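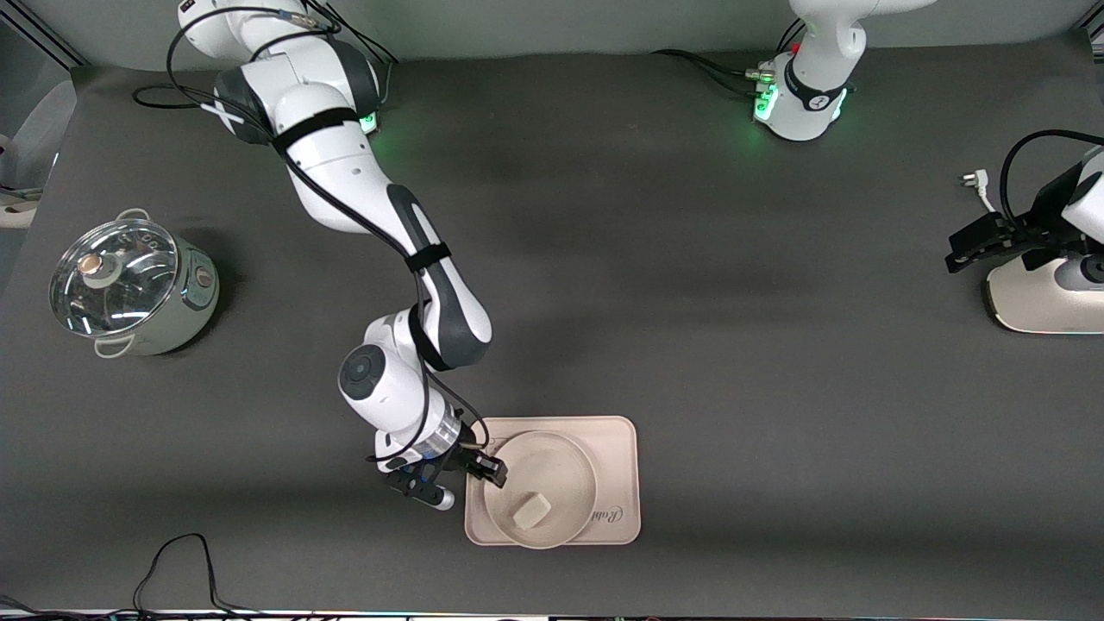
A two-arm kitchen workstation with an electric pot, a tray and a plate.

Moving one small block of food from a plate to a pot is a fair test of a household robot, and a better one than folding a shirt for an audience. The block has to be gripped hard enough to hold and softly enough to stay whole. A two-finger gripper can meet both conditions. Whether it meets them every time is what decides if the machine belongs in a kitchen.

My view is that it does not yet, and that the published numbers hide this. Pollex reports success per grasp. Collby reports success per task, where a task is a sequence of grasps. The second figure is always worse, and it is the one a buyer lives with. A glass lid must come off the pot, be set down somewhere safe, and go back on. Each step inherits the errors of the one before.

At Nindance I logged 437 attempts at a simple loading job with soft items. In 131 of them a person had to step in. Most of the faults were minor: a crushed corner, a lid seated crooked, a plate pushed out of reach. A cook would correct any of these in 2 seconds. The arms took 17 on a good recovery, and on a bad one they repeated the same motion until stopped.

Shop floors are further along. The Jin packing line works well with similar hardware, but its parts are rigid and arrive in fixtures. Home counters have no fixtures, and tofu has no datasheet.

Vendors should publish interventions per hour, on unsorted counters, with the lids and cords left in. Until they do, I would buy these arms for a lab and keep cooking by hand.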